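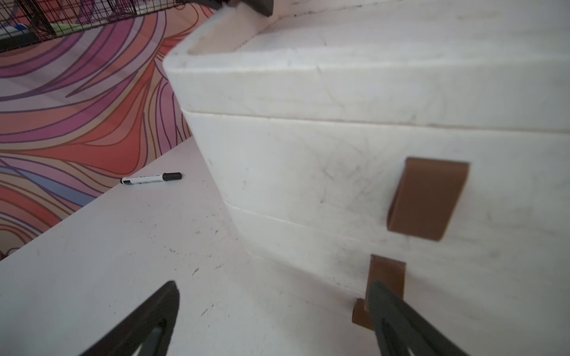 Small Storage, Large Opinions

The Cetoter Drawer Gallery, part 3

Every workroom has one piece of furniture that was meant to be temporary. At Cetoter it is the white plastic drawer unit, bought under the Rundetel budget as a stopgap until the proper shelving came. The proper shelving is still coming. In September we were told it had left the warehouse, and we wish it a pleasant journey.

Meanwhile the drawers have been promoted to permanent staff. They hold whatever the last person to clear the table could not face putting anywhere else, and they have opinions about being opened from an angle.

Brown handles, white plastic. A bold choice, like wearing hiking boots with a lab coat. They do stick out far enough to get hold of, and after a year with the old Tresach cabinet, which had finger slots made for a child or a very determined raccoon, we will take it.

Gray streaks, smudges and small dark specks. The catalog called this finish "easy care," and we have cared for it as easily as we could. A damp cloth takes off the top layer. What is under the top layer seems to be staying.

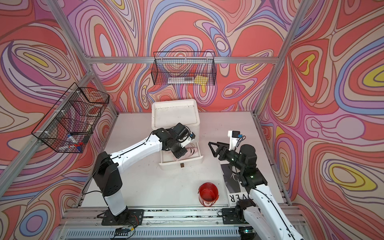
3 min read

The bottom drawer, out and about. Something pale pink with dark stripes is folded up in it, maybe a cloth. If it is a cloth, it is better folded than anything in my dresser at home.

The tray on top of the unit was supposed to be for things you need right away. Its rim has gone a little grimy, so at least we know people visit.

Wire baskets on the walls. Black mesh, one at the back and a larger one on the left, hung with white plastic clips. The back one keeps the yellow sticky notes, and the left one has a white marker with a blue cap. We own over 600 sticky notes and can usually find the pad with three left on it.

And yes, the walls. Coral, salmon, lavender, periwinkle, cream, a bit of yellow, all of it swirling. The pattern was picked during the Dalisay refit, from a sample about the size of a playing card – a sample on which it looked quite restful. You stop noticing after a month or so. Visitors take longer, and tend to hold on to the table.

Next in the gallery: the shelf over the sink, and the mugs that live behind the other mugs.

Posted November 18, 2019 in Rooms & Storage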